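Ticket 278: Bag handling station, open day at Sadwood
Opened by: Parvathi Devadiga
Assigned to: Masanobu Kaneko
Component: two-arm cell, bag over basket
Status: Resolved, one item moved to a new ticket

Parvathi Devadiga, 9:10 a.m.
The first visitor group from Tirora is due at 10:30 and I can't get the bag demo to run through. Both arms take hold of the bag, then the program stops with "grip width out of range" on the right arm. Same thing on 6 tries. The left arm reports no error. I have restarted the control program once and the whole cell once. No change.

Masanobu Kaneko, 9:18 a.m.
Did you recalibrate after the cell was moved from the lab? The grip widths are saved per site, and the file from Takagi won't match. Also tell me which bags you are using. The saved routine was tuned on a thicker one.

Parvathi Devadiga, 9:31 a.m.
Calibration had not been redone. Ran it now, took 6 minutes. Bags are the thin white ones Yae bought for today. The error is gone on the first run, and both arms held on with the bag over the basket.

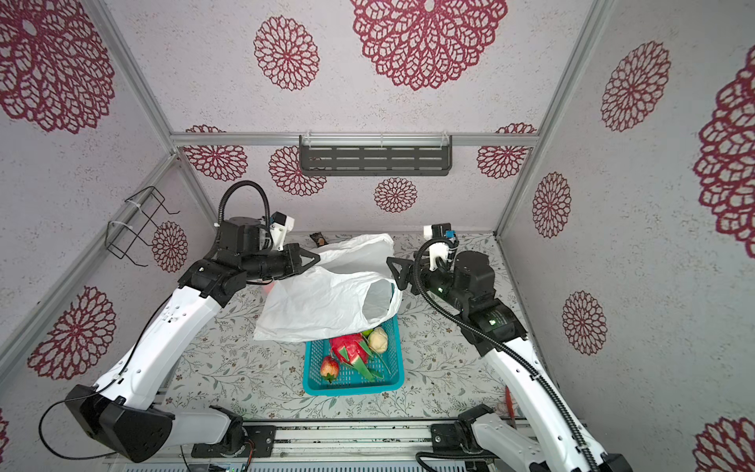

Next problem. On the second run the right gripper closed fine but the program waited at "confirm opening" until it timed out. I raised the timeout from the default to 38 seconds and it timed out again. I don't want visitors standing there that long.

Masanobu Kaneko, 9:40 a.m.
Leave the timeout at 38 for now. Send me the wrist view from a run where it hangs, plus the log for the same run. I suspect the opening check and not the gripper.

Parvathi Devadiga, 9:47 a.m.
Log is attached to the ticket. Wrist view:
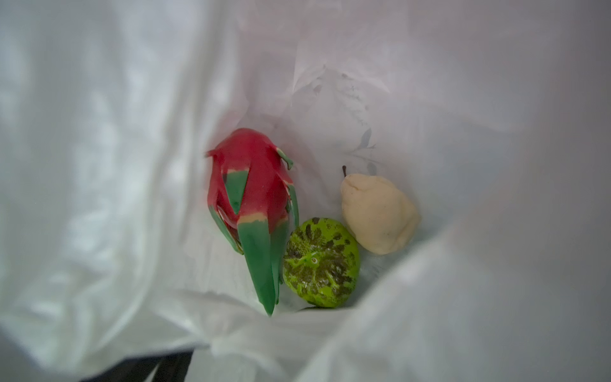
Masanobu Kaneko, 9:58 a.m.
The opening check looks for a closed bright outline, which is the rim of the bag. In your log the outline score goes up and down and never settles. The fruit isn't the trouble. The dragon fruit, the green one and the pear are all easy to make out at the bottom of the bag, but a big blurred fold takes up most of the left side and there is another one close to the lens at lower right. The check can't find a rim in that. Two things to try:
Set outline_mode to "partial".
Raise the wrist height by 2 cm before the check starts.
Do the first one alone, run it, then add the second. Please write down which one helps.

Haruto Wada, 10:07 a.m.
I'm on the floor with Parvathi. "Partial" alone: passed once, hung once. "Partial" plus the 2 cm: passed every time so far. We left both on. I also moved the visitor rope back a step so people don't lean on the table, as the calibration would have to be done again if the cell shifts.

Chiharu Uchida, 10:15 a.m.
Please also add a fixed view to the ticket. Kurkari support will want one if we have to call them, and their form asks for both arms and the basket in the same picture.

Haruto Wada, 10:19 a.m.
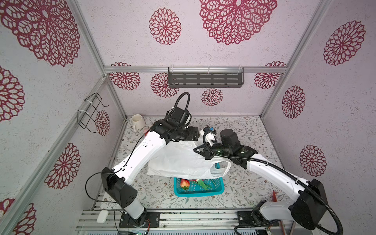
Fixed view, both grippers on the bag, basket underneath.

Parvathi Devadiga, 11:25 a.m.
First group has left. The demo ran without an error message. One visitor asked what happens if an arm loses the bag, so I showed the manual stop and the reset. Reset is slow – the arms go home one after the other – and I had to fill the time by talking. Could they go home together?

Masanobu Kaneko, 11:34 a.m.
They can, but not with today's settings. The joint return path was never tested with the wrist raised. I'd keep the slow reset until the visitors are gone. I will open a separate ticket for it.

Yae Hayashi, 11:50 a.m.
I have a spare pack of the same bags at the front desk. Tell me if you want the thicker ones for the afternoon, I can drive over and get them.

Parvathi Devadiga, 11:54 a.m.
Thin ones are fine now, thanks. One more wrist view for Masanobu, he asked for a wider angle that takes in the mat next to the bag.
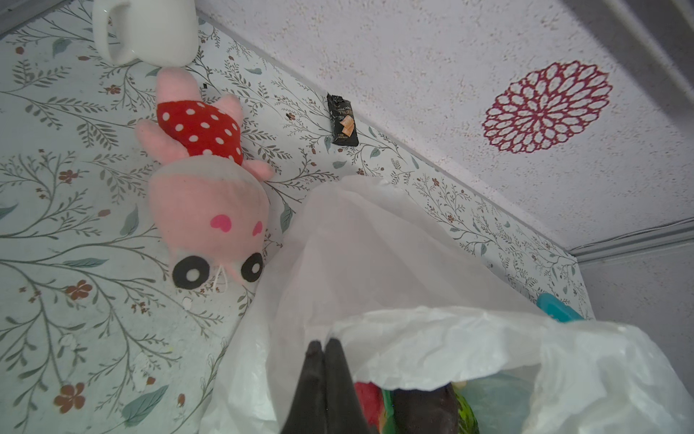 Masanobu Kaneko, 12:12 p.m.
Got it. Please don't change any values before the afternoon group. If the check hangs again, press stop, reset, and start from the grip step. You don't need to restart the control program for that.

Parvathi Devadiga, 3:45 p.m.
Afternoon group done. The check hung once, and I did the stop and reset as written above. Next run passed. Timeout is still at 38 – I would like it lower before the school visit in January.

Masanobu Kaneko, 4:05 p.m.
Cause: old calibration file, then opening check too strict for thin bags.
Fix: recalibrated on site, outline_mode set to "partial", wrist raised 2 cm.
Settings saved under the Sadwood profile. Timeout will be looked at together with the reset ticket. Closing this one.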